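The sauce stays on the table

Yaw Issahaku has strong views on ketchup and he will share them before you've found a chair. "People put it away in the cupboard," he says. "Then they get up four times in one meal to fetch it. That's a hobby, that isn't dinner."

He runs Jutevlow, a play kitchen library in Lustham that lends pretend crockery and pretend food to families who have run out of room for their own. It opened in August with 200 pieces. It now has 3,000, and he'd like some of them back.
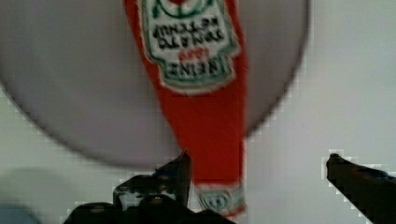
The bottle of tomato sauce is the most borrowed thing he owns. "Kids don't care about the fruit. They want to squirt something on the fruit." He once tried steering them towards a nice wooden pepper grinder. It has been out twice, both times to the same grandfather.

I ask whether there's a correct way to lay a pretend table. He looks at me with some pity.

"A plate for everyone, a cup for everyone, then they wreck it. My daughter served me ketchup on a plate for most of a winter. I said thank you every time."
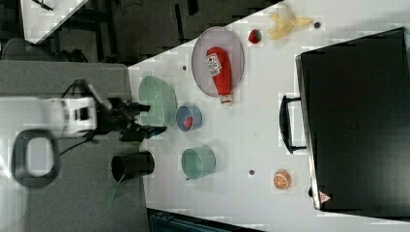
Washing up is where his patience thins. A family in Kulport returned a tea set with real porridge in it, set like grout. There is now a form. Carrillo, the street he rents on, has good parking and one tap. 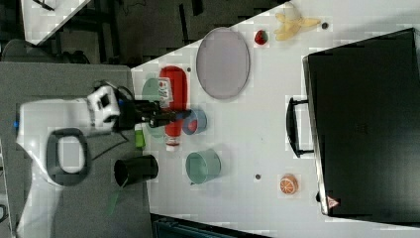
Cups give him more trouble than anything else in the collection. He has bought 400 and considers himself a poor judge of cups. "A cup is meant to stand up. It's the one job." The black one is on its side, the teal-green one as well, and the little blue one has joined them. He makes no move to right any of them. "They'll only lie down again," he says, and goes to put the kettle on, a real one this time.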